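Gemdale surface oil is a penetrating finish for interior wood: tabletops, counters, shelving and desk panels. It is supplied ready to use and needs no thinning. The oil soaks into the open grain and cures there, leaving a thin film that can be repaired in spots without stripping the whole surface.

Two versions are made. Gemdale Clear darkens the wood slightly, much as water does. Gemdale Red adds a small amount of pigment and shifts pale woods toward a warmer tone. Both come from the Plikport works and use the same base, so one can be applied over the other once the first coat has cured.
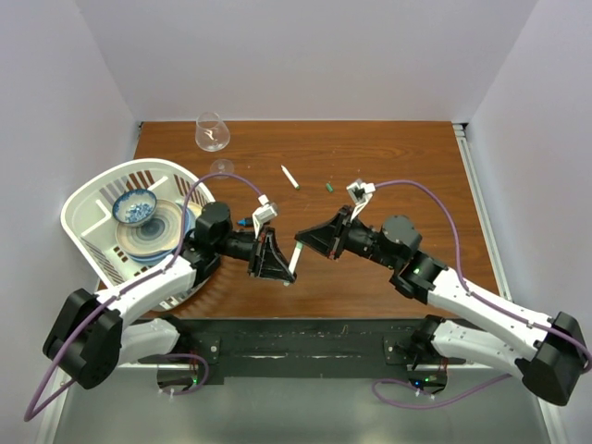

*Wooden tabletop in a reddish-brown tone, with light-colored panels on three sides.*

## Preparation

Sand bare wood with the grain, finishing at 120 grit for Red and 150 grit for Clear. Finer paper closes the surface and reduces uptake. Vacuum, then wipe with a lint-free cloth. Remove wax, silicone polish and old varnish completely. The oil will not bond to them and will stay tacky.

Moisture content of the wood should be 12% or lower. Stir the can from the bottom before use and again during long jobs. Pigment in the Red version settles. 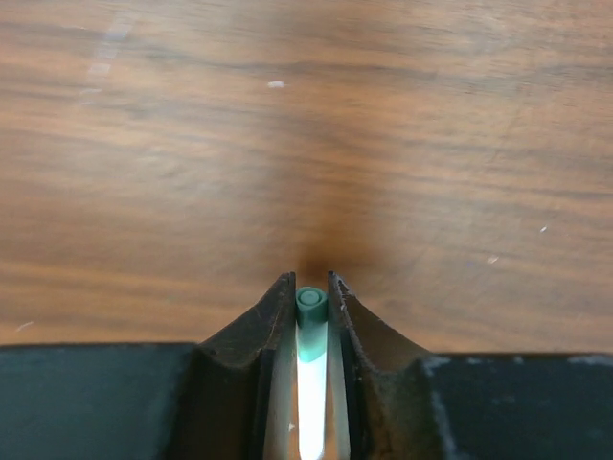
Apply a thin coat with a short-nap roller or a cotton pad, working along the grain. Leave for 15 minutes, then wipe off everything that has not been absorbed. Any excess left on the surface will dry to a sticky, uneven gloss. Apply the second coat the next day. End grain usually takes a third.

## Use and care

- Keep water off the surface until the oil has fully cured.
- Clean with a damp cloth and mild soap. Do not use ammonia, bleach or scouring pads.
- Stand wet glassware and dish baskets on a mat or tray. Standing water can leave pale rings.
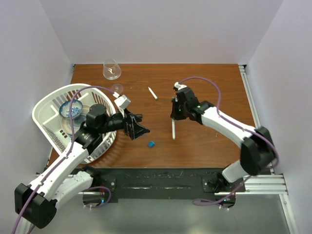
- To repair a ring or a scratch, sand lightly along the grain, apply a little oil and wipe dry.
- Lay used cloths flat outdoors to dry, or soak them in water before disposal. Oily cloths can heat up and catch fire without a flame.

## Coverage and packaging

Coverage depends on species and sanding. Dense hardwoods take less oil than softwoods. Test on an offcut from the same board before ordering for large areas.

| Item | Contents |
|---|---|
| Sample can | 200 ml |
| Standard can | 2 liters |

Cans are resealable. Store upright above freezing. A skin may form in a part-used can; lift it out whole and strain the rest.
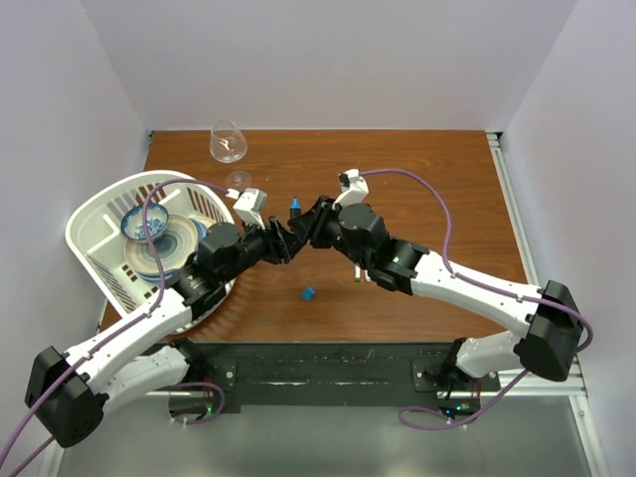
## Related products

**Flevent pad holder.** Flat hand applicator for the cotton pads.

**Kubíček scraper.** Steel card scraper for removing old finish before sanding. Supplied unburnished.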